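March 30, 2020

Folding things, again

I have read a lot of laundry advice over the last two weeks, which tells you what kind of two weeks it has been. Most of it is written by people who appear to own six identical gray T-shirts and a very large bed. I own polo shirts. My bed is up against a wall and has a cat on it.

So I fold on a table, and I have opinions, and the main one is that most of this advice is overcooked.

Start with the Skuleck method, which my sister sent me in December with three exclamation marks. The idea is that every shirt gets folded to the same width, stood on its edge in the drawer, and sorted from light to dark. There is a downloadable guide, 27 pages long. I read all of it. Page 4 says to "greet the garment's natural line." I have looked for the natural line of a polo shirt and I think it is the side seam, in which case just say side seam.

I gave it a fair try. The drawer looked wonderful for a day and a half. Then I took out two shirts and the rest slid over sideways like books with no bookend, and by the weekend I was digging in there the same as always, only now I had to refold what I dug up. The guide has an answer for this. The answer is a set of drawer dividers, sold separately.

Then there's the folding board. Ruben Hoekstra from my old office swears by his, a hinged plastic thing from Makowska, and he lent it to me before everyone went home. It works fine on T-shirts. On a polo the collar makes a lump right where the top flap wants to swing, and you end up pressing the lump flat with your hand, at which point your hand is doing the folding and the board is just there. Ruben says I'm rushing it. Ruben also irons pillowcases.

What no board or method helps with is the part before the folding. Shirts don't come out of a basket looking like the first drawing in the guide.

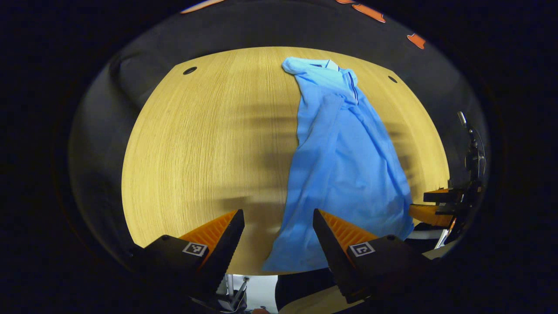
Light blue polo, prior to any greeting of its natural line.

Every tutorial I've found skips from this stage to a shirt lying perfectly flat, buttons up, sleeves out like airplane wings. One of them, on the Vudura site, says "lay the shirt flat" as step one of ten and then spends the other nine on the easy part. Laying it flat is most of the job! Once a polo is flat you could fold it with your elbows.

My own way, for whatever it's worth (I would not download a guide about it):

Pick it up by the collar and give it one good shake. Two if it's been at the bottom of the basket. Put it down on its front with the collar away from you, then pull the hem toward you with one hand while the other holds the collar down. Run your palms outward from the middle. If there's a placket underneath, reach in and pull it straight, or it will print itself into the front of the shirt and you'll have a diagonal crease across your chest until the next wash.

After that, sides in, sleeves back, bottom up to the collar. I don't measure. The shirts come out in slightly different sizes and the drawer closes anyway.

The surface matters more than the technique, I think. I used to fold on the couch and everything came out soft and crooked. A table doesn't give, so you can lean on it. A round one is supposed to be worse because you have no straight edge to line things up with, and I believed that for a while too, but I've never once lined a shirt up with anything. If the hem hangs over a bit, it hangs over a bit.

I'll admit one thing to the other side. Folding right away does beat leaving it all in the basket overnight. I tested this by leaving it all in the basket overnight, on several occasions. The Melluren spray that claims to relax wrinkles "in moments" did make the shirts smell like a hotel lobby, and the wrinkles stayed put.

My sister has now sent me something about rolling socks. I haven't opened it.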